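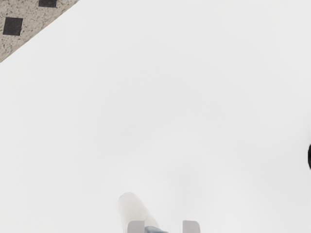

Figure 1. Plain off-white surface with a speckled, granite-like surface at upper left (computer rendering).

Building Services Controls
Handout 6: Control valve sizing and authority in chilled water circuits

Lecturer: Boglárka Lakatos
Tutorials: Bhavana Suvarna
Assumed knowledge: Handout 4 (pump and system curves), Handout 5 (coil heat transfer)

6.1 Scope

These notes cover two-port modulating valves on variable-flow chilled water circuits. Three-port mixing and diverting arrangements are treated in Handout 7. Steam valves are outside the unit. All pressures are differential unless stated otherwise. Flow coefficients are given as Kv, in cubic metres per hour at a differential of 1 bar. Students working from North American data sheets will meet Cv instead; the conversion is Kv = 0.865 Cv.

6.2 Notation

Q coil duty, kW
q volume flow, L/s or m3/h as noted
dT water temperature difference across the coil, K
dPv pressure drop across the fully open control valve at design flow, kPa
dPc pressure drop across the remainder of the controlled circuit at design flow, kPa
N valve authority, dimensionless
h valve lift as a fraction of full travel
f inherent flow fraction at lift h
R rangeability

The controlled circuit is the part of the network in which the flow is varied by the valve in question. It starts and ends at the points where differential pressure can be taken as held constant. If the pressure sensor for pump speed control is located at the branch, the circuit is the branch. If the sensor is across the pump headers in the plant room, the circuit takes in the mains as well, and the authority of every valve on the system falls accordingly. Sensor location has to be settled before any valve is sized.

6.3 Definition of authority

N = dPv / (dPv + dPc)

The denominator is the differential that appears across the valve as it approaches the closed position, on the assumption that the circuit differential is held constant. With N = 1 the installed characteristic equals the inherent characteristic. As N falls, the installed characteristic moves toward quick-opening behaviour: the first part of the travel produces most of the flow.

The usual design target is N of 0.5, with 0.3 taken as a lower limit in many office specifications. Neither value is a physical threshold. They are conventions that keep loop gain within a range that a PI controller with fixed tuning can manage.

6.4 Inherent characteristics

Linear: f = h

Equal percentage: f = R^(h - 1)

Equal percentage trim is the normal selection for cooling coils. Coil output rises steeply at low flow and flattens near design flow, and the equal percentage curve is shaped in the opposite sense. The product of the two is a near-linear relationship between actuator signal and duty, provided authority is adequate. The expression above gives a small flow at h = 0, so real valves depart from the curve close to the seat. Take published rangeability as a limit on the controllable region only. It doesn't describe shut-off leakage, which is a separate line on the data sheet.

6.5 Installed characteristic

For constant circuit differential, the installed flow fraction is

q/qdesign = 1 / sqrt(1 - N + N/f^2)

Derivation is left to the tutorial. Begin by writing both the valve and circuit drops as square-law resistances in series, then express the valve resistance in terms of f.

6.6 Worked example: air handling unit, Druscombe building

Data
Coil duty: 245 kW
Water temperature difference: 6 K
Coil drop at design flow: 30 kPa
Branch pipework, strainer and isolating valves at design flow: 20 kPa
Differential pressure sensor: at branch take-off

Step 1. Design flow
q = Q / (4.19 x dT) = 245 / (4.19 x 6) = 9.75 L/s
Converted, q = 35.1 m3/h

Step 2. Target valve drop
For N = 0.5, dPv = dPc = 50 kPa, or 0.5 bar.

Step 3. Required coefficient
Kv = 35.1 / sqrt(0.5) = 49.6

Step 4. Available sizes
The Fumonico flanged range used for this exercise offers Kvs values of 40, 63 and 100. No valve matches the calculated figure, so the candidates are checked individually with dPv = (q/Kvs)^2.

Kvs 40: dPv = 77 kPa, N = 0.61
Kvs 63: dPv = 31 kPa, N = 0.38
Kvs 100: dPv = 12 kPa, N = 0.20

Step 5. Installed flow at half lift
Equal percentage trim, R = 50. At h = 0.5, f = 0.141 and f^2 = 0.02.

Kvs 40: 0.18 of design flow
Kvs 63: 0.23 of design flow
Kvs 100: 0.30 of design flow

The same calculation with linear trim gives 0.59, 0.68 and 0.79. A linear valve in the largest size would pass almost four-fifths of design flow at half travel. Combined with the coil curve, this leaves very little useful stroke.

Step 6. Selection
Kvs 63 meets the lower limit of 0.3 and adds 31 kPa to the branch. Kvs 40 gives better control and costs an additional 46 kPa. Whether that pressure matters depends on whether this branch is the index circuit. On the index circuit it is added to pump head for the life of the plant. On a branch near the pump, the surplus would otherwise be absorbed by a balancing valve, and the smaller control valve is the better choice. The Druscombe unit is on the index circuit and Kvs 63 was selected.

Line-size selection would have produced the Kvs 100 valve. Check for this when reviewing shop drawings. A contractor's substitution that keeps the flange size and changes the Kvs will pass a visual inspection.

6.7 Balancing valves and authority

A manual balancing valve in series with the control valve belongs in dPc. Closing it to absorb surplus head raises dPc and leaves dPv unchanged, so the calculated authority falls relative to the full available differential. The effect is easily missed where valves are sized before the balance is calculated. For the calculation of N on a non-index branch, use the actual design differential available at the branch as the denominator.

6.8 Pressure-independent control valves

A PICV combines a differential pressure regulator with a modulating element. The regulator holds a constant drop across the modulating element, so authority of that element is close to 1 throughout the working range. Selection is by flow, and Kv is not used.

Points to check:

Minimum differential. The regulator requires a minimum drop before it functions. Below it, the unit behaves as a fixed orifice in series with a two-port valve and the flow is no longer independent of pressure.

Maximum differential. This includes the close-off rating of the actuator at the pump shut-off head.

Characteristic. Some bodies are linear by construction, with an equal percentage curve applied in the actuator. Replacing the actuator with a plain type removes the curve. The Trivgate units in the laboratory are of this kind.

Water quality. Regulator passages are narrow. Flushing is done with the bypass open and the cartridge removed or isolated, according to the manufacturer's method.

Test points. Fit them across the complete valve so that the minimum differential can be verified on site. Without them the commissioning technician has only the actuator position and a temperature reading to work from.

6.9 Actuator and signal

The controller output is commonly 0-10 V or 2-10 V. A mismatch between the two settings produces either a dead zone at the bottom of the stroke or a valve that doesn't fully close. With equal percentage trim the second fault is hard to find from trend data, as the flow concerned is small. It usually shows as an off-coil temperature below entering air temperature with the loop output at zero.

Running time must be compared with loop response. An actuator with a slow stroke on a fast-responding coil introduces a rate limit that integral action will wind up against. Record the running time on the points schedule along with the fail position.

For floating-point (three-wire) actuators, position is inferred from accumulated run time. The Acharya controller used in the practical re-synchronizes by overdriving to the closed stop. Schedule this outside occupied hours.

6.10 Large systems

The tutorial data set is a hospital network with 975 terminal valves. At this scale individual sizing is done by schedule, and errors are systematic: a wrong temperature difference entered once is repeated through the whole file. Sort the schedule by calculated authority and inspect both ends. Very low values usually point to oversized bodies. Very high values are often a units error, typically L/s read as m3/h.

Simultaneous demand also has to be considered. At low load the mains drop falls close to zero, and where the pump is controlled on header pressure the full differential is applied to every branch. Remote sensing, or setpoint reset based on the most-open valve, reduces this. Reset logic should ignore valves that are in manual override or serve zones with a known fault, or one stuck valve will hold the pumps at full speed.

6.11 Tutorial problems

1. Derive the expression in 6.5.

2. Repeat the worked example for a water temperature difference of 8 K with the same coil duty. Scale the coil and branch drops by the square of flow. Comment on the change in N for Kvs 40.

3. For the Kvs 63 valve, recalculate authority if the pressure sensor is moved to the pump headers and the mains drop to the branch is 60 kPa. Plot the installed characteristic for both sensor locations on the same axes.

4. A PICV is set to design flow and the measured differential across it is less than the published minimum. List the possible causes in the order in which you would check them on site.

Submit problems 2 and 3 to Bhavana Suvarna through the unit page. State units at every step. Spreadsheet working is accepted if the cell formulas are visible.

Handout 7: three-port valves, mixing circuits and constant-flow secondary loops.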